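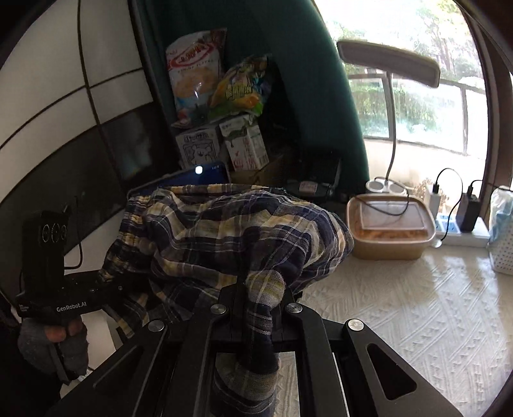 How I Fold Plaid Clothes With an Elastic Band (On the Bed, No Ironing Board)

I put off folding anything with elastic for years. It would go into the drawer in a ball and come out in a ball, and I'd wear it that way and pretend it was the style. Then my friend Huguette Vidal watched me do it once and couldn't stand it, so most of what follows is hers, with a few shortcuts of my own (she doesn't approve of all of them!).

What you need

The piece you're folding and a bed. I like a white bedspread underneath because navy plaid shows up so well against it and you can see where the edges really are. A quilted one is great too — the ridges keep the cloth from sliding off while you work.

Step 1: Find the elastic

Dump the whole thing in a heap and hunt for the gathered part. Elastic bunches the checks up into tight little ripples, so it's easy to spot even in a mess. Get hold of it and leave the rest alone for now.

Step 2: Give it a shake

Hold the band and let everything else hang. Two or three good shakes and most of the twisted bits drop out by themselves. If there's a length that stays twisted, run your hand down it from the top.

Step 3: Lay it down and smooth outward

Put it back on the bed and work from the band out to the far end with flat hands. Thick, fuzzy sections like to roll up into loops, so open those first. The thinner parts only need a light pass.

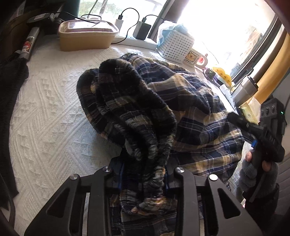 Navy and tan plaid on the white bedspread, still bunched up.

Step 4: Use the stripes

I love this part. Plaid comes with its own ruler! Pick one of the thin white lines running lengthwise and fold along it, then lay the other side over so the lines match. Don't pull the elastic flat, just let it sit a bit puffy.

Step 5: Thirds, then done

Fold the far end up a third, then bring the band down over it. Mine takes up about half the space it used to, and I can fit 6 pieces in a drawer that used to jam at four. Huguette stands hers upright in a row, but I stack mine flat and they come out fine.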